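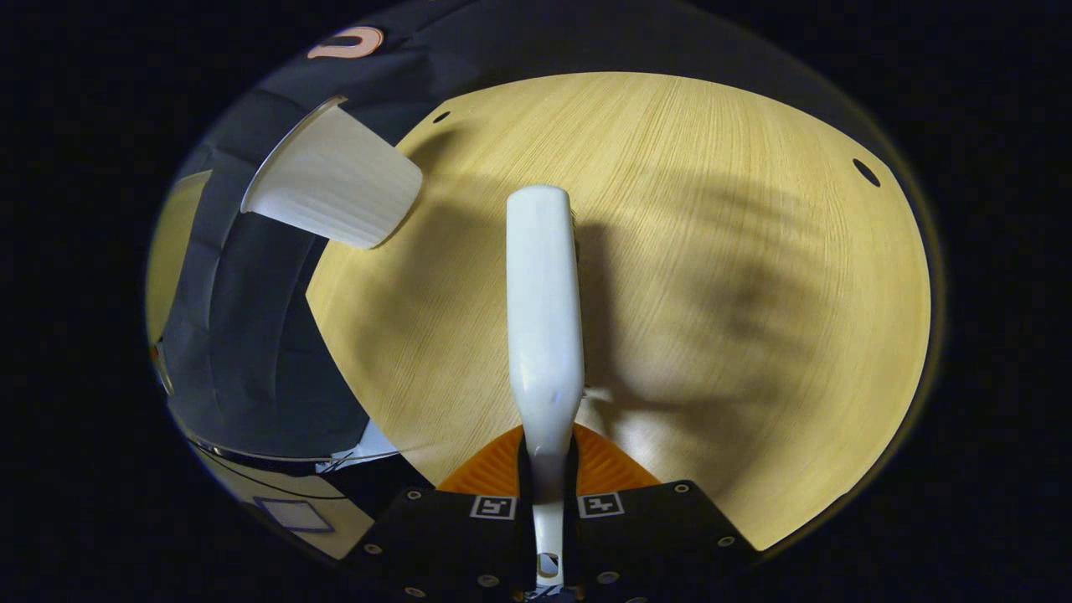

Does the 80 mm/s speed limit still apply when a person is holding the gripper?
It only covers arm-mounted runs; handheld work goes by the grip force rule, 75 newtons max.

Hi all,

Thanks for this, it clears up most of what we were arguing over at Trornbridge! One thing still bugs me though (see below).

On 10th September, the Gestow list wrote:
> Please log a pad check every 600 grasps, handheld or mounted.
> Two people sign off on each log.

Do we count a missed grasp? Our Zanholm sheet says yes, the Lambert one skips it, and I've been going back and forth since July. I'd say count them all, a miss wears the pad too. Also, could the sign-off be one person on short days? I'm happy to draft the wording if folks are okay with that.

Cheers from the Trornbridge bench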